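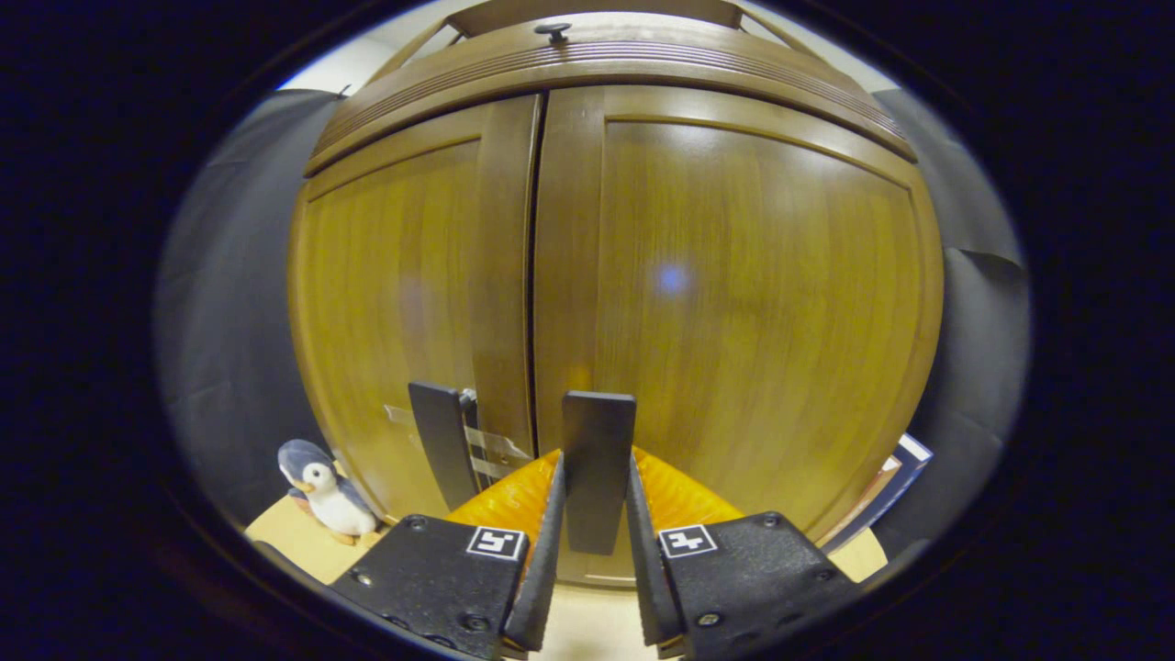 The wardrobe door as a test case

Most claims about domestic robots are made on tasks chosen by the people making the claim. Folding a towel on a bare bench is one of them. I would prefer to judge the field on a tall cabinet with two doors, upright black handles and glossy wood, standing between curtains in a room with a toy in it. Any child of five can open one.

For a machine there are several separate problems. The handle has to be found, and a shiny finish throws back reflections, including the machine's own. Two fingers must then close on a flat vertical pull without knocking it. After that the hand has to follow an arc whose radius it does not know in advance. Pull straight and the grip slips or the hinge takes the load.

Hauke Reuter and Nisreen Daher ran 168 door openings at the Datdale workshop in April, over 12 pieces of furniture. The policy had been trained on demonstrations made with hand-held grippers. It managed 129. On doors close to those in the training set it rarely failed. Most of the misses came from stiff catches and from doors that drag on their neighbour – faults which the owner of a cupboard stops noticing after a week.

Reuter regards this as a good result, and for a research result it is. As a household appliance it is poor. A dishwasher that failed at that rate would go back to the shop. Daher's view is that more varied demonstrations will close most of the gap, and I think she is right about the reaching and grasping. I am less sure about the stiff catch, where the useful information is in the force and the cameras see very little of it.

Shop floors are further along, mainly through cheating. At Gutodau the cupboards were fitted with identical pulls and the robot was told where they were. Few people will refit a bedroom for that purpose.

My answer for the home is therefore "not yet". I would change it for a machine that opened 25 unfamiliar wardrobes in a row, put a shirt in each and shut the doors again.

Related items
Wasalus: notes on a slow dishwasher loader
Hiba Hattar on grip force and crockery
What the Haddad packing line still does by hand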